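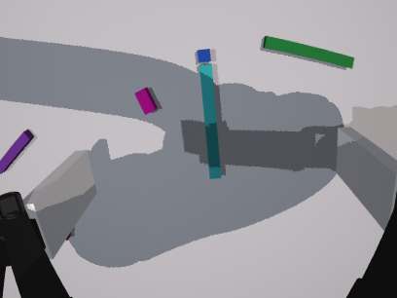

Figure 4.1 Simulated wrist view, fingers either side of the cyan bar. Blue cube just past its top end.

Chapter 4
Comparing Grippers Before You Buy One

Start with the shadow. Most students look at Figure 4.1 and go straight to the coloured pieces. Look at the grey instead. The arm and gripper throw a big soft shadow over the work surface, and part of the cyan bar sits in it. Same bar, same colour setting, darker teal through the middle. A colour threshold tuned on the bright tip may well drop the rest. Then your software reports a short bar, or two of them, and you blame the gripper.

So, first rule for this chapter. When you test a gripper you are testing the camera as well, and the light, and the controller. Change one at a time. Write down which one.

What you need from Chapter 3: camera frames, wrist offset, how to save a run. If your offset is still wrong go back and fix it now. Nothing here will work otherwise.

4.1 What we are comparing

Two grippers, one arm model, one set of blocks. The first gripper is the Horetti parallel, flat fingers, both move together. The second is the Prarkar, softer pads, slower to close. Both run off the Kavanagh controller, so the commands are the same and you only swap the tool file. Don't edit the tool file by hand. Reload it.

Pieces are a mix of long bars and short blocks. Long bars are harder than they look. Grab one off centre and it swings. Grab it near a neighbour and you push the neighbour. The small blue cube in the figure is nearly touching the end of the bar, a good layout for this reason: a clean pick leaves the cube where it was. Score that separately from the lift.

The green bar is a different problem. Out of reach of the fingers in this pose, and lying diagonally. The arm has to move over and turn the wrist, and the shadow moves with it. A bar that was in clear light when you planned the pick may be half dark by the time you close.

4.2 How many runs

More than you want to do. Eoin Nic Aodha, who set up the first version of this lab at Staswood, used 100 runs per gripper and found the ranking flipped when he only kept the early ones. We ask for 100 as well. In simulation it's an evening. On a real arm it's most of a week, so plan around the other groups.

Record for every run:
Gripper and tool file version
Start pose
Target piece
Lift, yes or no
Neighbour moved, yes or no
Time to close, in milliseconds

Anything past 2000 ms on the close counts as a miss, even if the piece comes up afterwards. Be strict about it. Justinas Venckus marked the February labs and sent back every table where the limit had been stretched "just for the Prarkar".

4.3 Simulated first, then real

A simulated surface is flat, plain and clean. Yours has scratches and tape on it. Run 311 in the sample log is a perfect simulated pick that missed by a finger width on the bench, same pose, same tool file. Find it and read the offsets before you start the exercise on page 37. Write two or three lines on what you think went wrong. You will come back to them in 4.6 and probaly change your mind.

Keep shadows on in the renderer. It is tempting to switch them off becuase the detection numbers go up. Leave them on for all the scored runs, then do one extra set without and report the two side by side.

Next, mounting the tool and checking finger travel.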